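Stand and base inspection – Wustent unit, bench 4
Date: 20/03/2021

Base ribs, underside: OK. Ribbing looks tidy, though tidy ribs have cracked on us before. The Barbieri sheet calls this "maintenance free". I would still look every October.

Upright pole and collar: OK on a hand test. The supplier claims 600 hours of use without loosening. No test report came with the claim, so I have left that box blank.

Second rod at corner: RECHECK. I want it tried under load before anyone signs. 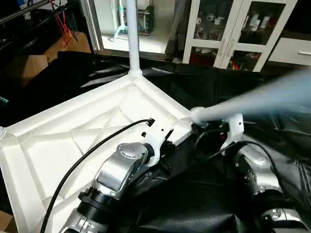
Item 951: underside of base, pole collar at the upper corner, black sheet on the bench.

Bench covering: COMMENT. The plastic sheet is crumpled, and small fittings vanish in folds like these. Pull it flat or take it off.

Threaded fitting: NOT TESTED. The Kodevley checklist asks only whether it is "present" – a low bar. Try it with the proper screw.

Overall: conditional pass, light use only. Full pass withheld until the rod is rechecked.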